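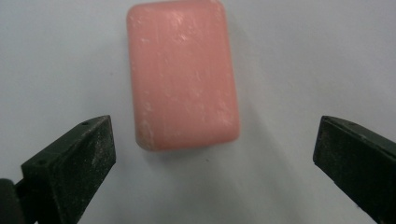 采访约在下午四点，伊德里斯·沃根迟到了一刻钟，进门第一句话是问我喝不喝速溶咖啡。他带普洛尔库托夫技校的机器人社团已经是第四个年头，之前在一家包装厂修了很久的输送带。社团的活动室在教学楼一层尽头，门上贴着“加列戈斯杯”的参赛海报，边角卷了起来。

我来之前看过学校的宣传稿，里面说社团的学生“正在教机器学会人类的双手”。我把这句话念给沃根听，他皱了皱眉。

“稿子发出去以前没给我看，”他说，“要是给我看了，我会把‘人类的双手’划掉。我们在教它拿肥皂。”

加列戈斯杯是面向职校和高中的抓取比赛，今年的题目叫“洗漱台”：参赛队要让夹爪把肥皂、牙刷、杯子一类的东西从台面上拿起来，放到指定位置。学生先拿着手持夹爪一遍遍地做，把动作录下来，再用录下的数据去训练模型，最后由机械臂在赛场上自己完成。普洛尔库托夫技校队里有11名学生，二月初我去的时候，他们正卡在肥皂这一项上。

为什么偏偏是肥皂？我原以为这是最容易的。一块长方形的东西，不会碎，也没有把手。

沃根说他一开始也这么想。“杯子有边可以勾，牙刷轻。肥皂的边是圆的，你夹得低了，它往上拱；夹得高了，它就从下面溜出去。用过的肥皂表面还不一样，有的地方发滑，有的地方结了一层粉，手感全变。学生拿新肥皂练得很顺，换一块旧的，成功率立刻掉下来。”

我问掉到多少。他翻出一本登记册。截至我采访那天，队里一共录了517次肥皂抓取，其中163次被他们自己判为废品：有的没夹住，有的夹住了但中途滑落，有的是拿夹爪的人手抖得厉害。

将近三分之一的废品率，在一所学校的宣传稿里自然是找不到的。

负责数据的学生叫马卡里奥·埃斯基韦尔，二年级，说话很快，说完会停下来看你有没有听懂。废品的标准是他定的，为此和队友吵过两次。

“有人觉得只要最后放到位就算成功，中间蹭了一下没关系。我觉得有关系。模型又不知道你那一下是不小心的，它会跟着学。”

我问他，花这么多时间反复拿一块肥皂，会不会无聊。

“会啊。”他答得毫不犹豫，“录到后面脑子是空的，手自己在动。有一回我回家洗手，发现自己是用两根手指从两边去夹肥皂的，我妈问我在干什么。”

那你学到了什么？

他想了一会儿。“学到了怎么判断一条数据能不能用。还有，录之前先把台面擦干净，把东西摆好，夹爪张开，从同一个方向靠过去，别急着合。这些听着很傻，可是前面有一批就是因为没做到，全扔了。”

这个回答让我稍微改变了一点看法，但只是一点。来之前我跟几位在企业里做自动化的朋友聊过，他们对这类比赛普遍冷淡。其中一位说得很直接：学生录数据，主办方收数据，模型的框架是现成的，训练按钮是现成的，学生在中间到底算选手，还是算不拿工资的录入员？

我把这个问题原样转给沃根。他没有马上反驳。

“这话有道理的地方，是比赛规则里确实有一条，参赛队提交的数据归主办方保留。我第一年没仔细看就签了字，第二年看见了，写信去问，对方回了一封很客气的信，什么也没说清楚。”

那为什么还参加？

“别的比赛我也带过。巡线小车带过两年，学生从网上抄一份程序，调几个参数，跑完了，奖状发下来，问他为什么这么调，说不出来。现在这个比赛，至少他们得面对一块真的东西。肥皂不会配合你。”

他又补了一句：“不过你要说这就是教育的未来，我也不信。”

设备是我想弄清楚的另一件事。宣传稿里提到学校获得了“先进机器人平台的大力支持”。沃根解释说，支持来自一家叫普拉斯托夫的本地注塑厂，给的是打印材料和几次免费的打样，手持夹爪的手指就是学生画好图以后做出来的。机械臂是从蒂利科公司租的，按月付费，比赛一结束就得还。

“所以学生一年里能碰到机械臂的时间，最多也就11周。剩下的时间他们用手持夹爪练，或者看录像。”

看录像？

“看自己的录像。马卡里奥要求每个人录完以后至少看一遍，自己标出哪里不对。刚开始没有人愿意看，后来有几个人看上瘾了。”

埃斯基韦尔在旁边纠正他：“不是上瘾，是怕被我退回来。”

手指的形状改过好几版。最早的一版，内侧是一整块平面，队里觉得接触面大就一定稳，结果肥皂稍微摆歪一点，就只剩一条棱碰得上。埃斯基韦尔主张贴一层软垫，另一派主张先不要动手指，把靠近的角度练准再说。两派各录了一批来比，结果差别很小，小到谁也没法说服谁。我问最后听了谁的，沃根说先按不贴的来，理由是软垫掉过一次，粘在了肥皂上。

这倒是我在整个下午听到的最像工程的一段对话。没有漂亮的结论，两边都拿得出数据，最后靠一件烦人的小事做了决定。

我还想知道模型究竟练得怎么样。沃根不太愿意谈，说要等赛前的测试。我追问了两次，他才说，上一次在机械臂上跑，新肥皂摆正的时候大多能拿起来，旧肥皂“看运气”，摆斜了就“别看了”。

“上个月校领导来参观，我们放的是新肥皂，摆正的。”他说，“这种事我不想骗你。”

我问领导们知不知道。

“没有人问。”

这恐怕才是此类项目最让人不放心的地方。学生心里有数，老师心里也有数，登记册上一笔一笔写得明白，可是信息每往上走一层，就被擦掉一点，到了宣传稿里，只剩下“人类的双手”。埃斯基韦尔说，他曾经提议把废品的数字也写进社团的展板，美术组的同学觉得不好看，最后放了一张合影。

沃根对此看得比较淡。他说自己在厂里的时候，给客户看的演示也永远挑最好的那一箱货。“区别是厂里的人都清楚那是演示。学生不一定清楚。我得让他们清楚。”

怎么让他们清楚？

他的办法是每次带外人参观之后，当天一定要用最难的那种摆法再跑一轮，失败几次，记几次，参加演示的学生必须在场。有家长打电话来抱怨，说孩子回家情绪低落，认为老师打击了积极性。沃根说他跟那位家长谈了半个小时，谁也没有让步，不过孩子第二天还是来了。

说到将来，两个人的答案都不热烈。埃斯基韦尔毕业后想去学机械设计，他觉得写模型的人太多，而“手指还是得有人画”。沃根则在考虑明年要不要换一个比赛，或者干脆不比赛，用省下来的报名费把机械臂多租一阵。学校大概不会同意，没有比赛就没有奖状。

离开之前，我提出也试一次。埃斯基韦尔把手持夹爪递给我，叫我手腕放松，先停在肥皂前面，看准两边再往前送。我第一次合早了，夹住的是空气。第二次夹住了，提起来大概一拳高，肥皂转了半圈，掉回台面上。

“废品。”他说，然后问我还要不要再来一次，或者让开，他后面还有一批要录。

我让开了。

（采访于2023年2月5日整理完毕，受访者已核对各自的引语。沃根先生要求补充一点：他给主办方写了第二封信，询问数据的用途，目前还没有收到回复。）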